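Home | Courses | Handouts | Reading List | Contact

Print this page | E-mail this page

Household Chemistry, Handout 2: Why Soap Works
Bronisława Domański, Clamberg Evening School
Updated 14/04/2026

Last time we left off with oil sitting stubbornly on top of water. Now for the fun part! A soap molecule has two very different ends. The head loves water, and the long tail wants nothing to do with it and goes looking for grease. Drop enough of them into a sink and they gather into tiny balls, tails inward, with the grease trapped in the middle. We call these balls micelles (my-SELLS), and they rinse away with the water.

Everyday surfaces matter too. Wood has pores and grain that hold on to oils, so a wooden tabletop is a harder test than a glass plate. 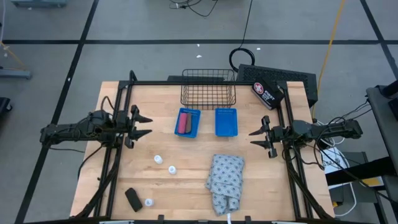 1. Hard water
Calcium and magnesium grab the soap heads and make scum. Try the Laskowska test at home: shake soap flakes in a jar of tap water, then in a jar of distilled, and compare the foam. The difference is wonderful to see.

Cloth is a different story again. Every thread gives grease more places to hide, and the loops of a towel hold a surprising amount of water, which is why rinsing takes longer than washing. Small lidded containers are handy for keeping your flakes and powders apart.

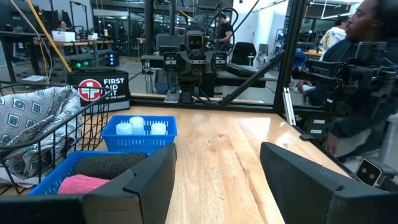
2. Before next class
Read the Zurgate chapter on detergents, up to the part on enzymes. Bring your jar results, even the messy ones (especially the messy ones!). We'll start with why egg yolk can hold oil and vinegar together.

We use cookies to remember your settings. Accept | Decline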